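**Orange, all the way down**

Siwan Parri bought her first leather armchair in September and couldn't stop there! Brown came first, then orange, and suddenly the whole corner wanted color.
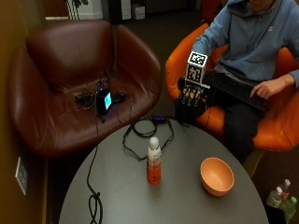

*The round gray table, with an orange bowl and a spray bottle to match the chair.*

I love how calm that gray is. It lets one small bowl sing. 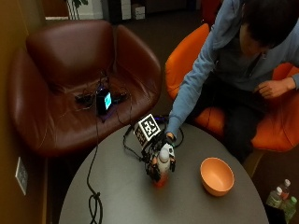
Her friend Meinir Bowen wants to add a rug next, 88 inches across, in the deepest rust she can find.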